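Desk gear tips, mostly keyboards and mice. Updated August 9, 2023. Add yours at the bottom if you've got one.

**Sticky keys.** Unplug first. Pull the cap, don't pry with a screwdriver, you'll chew up the housing. Wire puller, straight up, little wiggle. Isopropyl on a cotton swab around the stem, press the switch twenty times, let it sit. Still sticky? Do it again. Still sticky after that, swap the switch.

**Washing keycaps.** Bowl of lukewarm water, drop of dish soap, leave them overnight. Not the dishwasher. Darius Pop did his in the dishwasher and the spacebar came out like a banana. Dry them stem side down on a towel, a full day. Take a phone picture of the layout before you pull anything. You think you know where Scroll Lock goes. You don't.

**Rattly spacebar.** Usually the stabilizer wire. Tiny bit of dielectric grease where the wire goes into the plastic, both ends. Tiny. Too much and it comes up slow and you're back to step one.

**Mouse feet.** When it starts to drag, peel the old ones with a fingernail or a guitar pick, warm them with a hair dryer if they fight you. Get ALL the old glue off or the new ones sit crooked. I use the Skestitz ones, 4 to a pack, fine for the money.

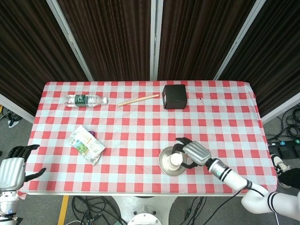
Same glue trick works for wrist rests that have come unstuck, by the way. Hair dryer, peel, alcohol wipe, new double sided tape. Press it down under a couple of heavy books and go do something else.

**Double clicking.** If one click counts as two, try a different port before you blame the switch. Then the debounce setting, if your software has one. Mine's an old Stonditz and bumping it up one notch bought me anther year.

**Headset pads.** Flaking all over your ears = done. Don't glue them. Replacement pads go on like a fitted sheet, start at the bottom and work round. Chia-jung Tse says use an old gift card to tuck the lip in and she's right, saves your nails.

**Cables.** Velcro, not zip ties. Leave slack at the mouse. Label both ends of evrything, masking tape is fine.

**Crumbs.** Turn the board upside down and tap the back, *then* use the air can. Other way round just blows it all under the keys. Hold the can upright and keep the bursts short.

More in May's list, monitor arms and chair casters mostly.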